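Sjöberg wall shelf, 3 months in

Posted in: Home stuff, Reviews
Reviewed by Andri Fuchs

Quick one, on my lunch. Bought the Sjöberg floating shelf in April, the 115 cm one. Paid $71 on sale. Wanted a Zinside but they were out of the long size and I was sick of cookbooks on the floor.

Box came fine. Heavy. Bracket, screws, wall plugs, one sheet of instructions with the tiniest print ever. Plugs are junk, bin them. I used Pimus ones left over from the bathroom, way better grip in old plaster.

Putting it up: easy-ish. Bracket goes on first, then the shelf slides over the rods. Except the holes in mine were tight. Like really tight. Had to tap it on with a mallet and a folded towel and I still dinged the back edge. Can't see it once its up, whatever.

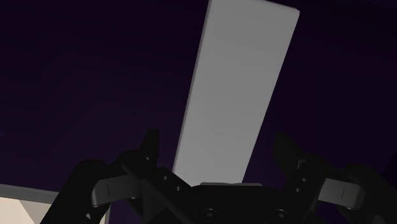
Also, measure the wall properly. My alcove is 118 at the front and narrower at the back, so it went in with a lot of swearing and some sanding. My fault. But the product page could say there's no wiggle room, and it doesnt.

Holding up? Yes mostly. Cookbooks, the radio, a big jar of lentils. Very slight dip on the left, where the heavy books live. Swapped them to the middle and it hasn't gotten worse.

Finish is so-so. Wipes clean, but coffee left a ring that took baking soda to shift. My old Cirnov shelf had a tougher coating and I was not gentle with that one. Cirnov's brackets show though, and I hate that look.

Customer service: emailed about the tight holes, got a reply the next morning, they offered a new bracket. Didn't take it, wasn't pulling the whole thing off teh wall again.

Good: looks neat, strong enough, no visible screws.
Bad: wall plugs, tight holes, instructions, stains.

Would I buy it again? On sale, yeah. Full price I'd wait for the Zinside to come back. Getting the shorter one for the hallway next, will update if that goes badly.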